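Pressing quality on the Stostetti reissue: which stampers?

tapehead_ml
Original poster
Has anyone compared the two vinyl versions of the Stostetti reissue side by side? I have the black copy (first run, numbered, 1,000 made) and a friend lent me the clear one. They do not sound the same to me. The black has more top end on side A and a slightly narrower image. The clear has a low-level rumble between tracks two and three, audible on headphones at normal volume.

The label's page says both were cut from the same lacquers. The etching in the dead wax matches on side A. On side B the clear copy has an extra "R" after the matrix number.

Playback chain: moving magnet cartridge with a microline stylus, aligned with a paper protractor, tracking at 1.8 grams, 47k load. Capture at 24-bit, 96 kHz.

groovewear
An added R normally means a recut. If side B was recut and side A was not, the label's statement is half right. Did you level-match before comparing? A 1 dB difference will make either copy sound brighter.

tapehead_ml
Matched within 0.2 dB using the sustained organ chord at the start of side A.
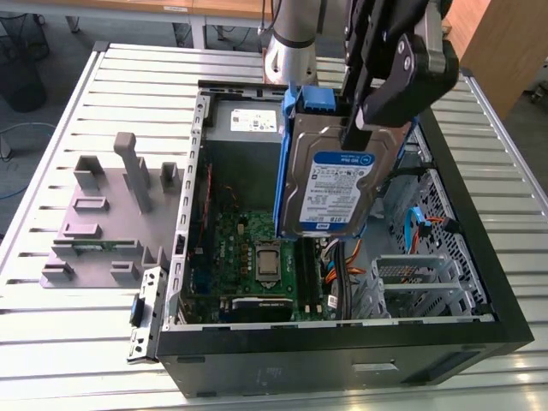 Vinyl & Mastering section, Panbridge Listening Club
Section rules: state your playback chain, level-match before posting comparisons, no links to full transfers. Clips up to 40 seconds are fine.

halfspeed_harry
I own the clear one and have no rumble. Mine has the R as well. Rumble between tracks on a single copy is more likely a pressing fault than anything in the cut. Clean it and play it again.

tapehead_ml
Cleaned twice. Vacuum machine, enzyme soak, two rinses. No change. The rumble is centered near 30 Hz and is mostly vertical. If I sum to mono it drops by 14 dB.

groovewear
Vertical content at that frequency suggests a warp, or a turntable problem that happens to line up with the arm resonance on a heavier disc. What does the clear copy weigh?

tapehead_ml
184 grams. The black is 141.

groovewear
Then reset the arm height before drawing any conclusion. The thicker disc changes your tracking angle a little. That will not create rumble, but it could account for some of the treble difference you hear on side A.

Prado_SideB
I disagree with the arm height argument. The thickness difference between those two weights is well under a millimeter. On a nine-inch arm that is a fraction of a degree. People reset height for it and then report a change they expected to hear.

groovewear
A microline profile is less forgiving than an elliptical. I have measured intermodulation on a test record at both settings, and the difference was small and repeatable.

Prado_SideB
Small and repeatable on a test record is not the same as audible on a band with two fuzz guitars and a combo organ. The source for this album was a quarter-inch safety copy. There is very little above 14 kHz on it to begin with.

halfspeed_harry
Where did you get the safety copy information? The insert says original masters.

Prado_SideB
The insert to the CD edition says safety copy. The insert to the LP says "original master tapes," plural, with no further detail. Both were issued by Vasuvico. I would trust the CD text, as it names the tape speed and the noise reduction used.

tapehead_ml
The CD agrees with that. There is a dropout in the left channel 48 seconds into track four. It is on both of my LPs in the same place. It is not on the original pressing.

halfspeed_harry
Could be a master that deteriorated after the original was cut. A dropout on all the reissues only shows that they share a source.

Prado_SideB
Fair point on the dropout. The CD text still stands.

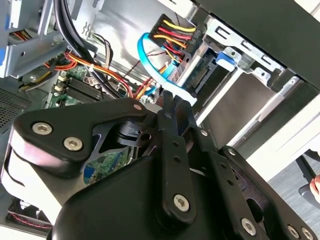

quietgroove
Came to this thread from the search page. I have both versions plus the original, and I think you are all too focused on side A. The side B recut is the bigger change. The fade on the last track is 11 seconds longer on the R version, and the spring reverb tail on the organ is intact. On the non-R version it is pulled down early, presumably to keep the level up near the label.

tapehead_ml
I had not timed the fades. Do you know how many of the clear were made?

quietgroove
The sticker on mine says 500. The combined figure on the label's page is 2,225, so there must be a third batch somewhere, unless the black was repressed without numbering.

halfspeed_harry
There was an unnumbered black in September. Thinner sleeve, no insert. I passed on it.

groovewear
Does the unnumbered black have the R? If so, the recut was probably done for that batch and the clear used the same parts.

halfspeed_harry
No idea. I did not take it out of the shrink.

Prado_SideB
Someone selling one might read out the dead wax if asked. I will send a message to the two sellers I can find.

tapehead_ml
For the clips I will use the gap between tracks two and three and the first part of track three, both versions, no filtering. Same cartridge, arm height reset for each disc so that the question is off the table.

Prado_SideB
Post one set without the height reset too. Otherwise we cannot tell what it did.

tapehead_ml
OK. Four files then.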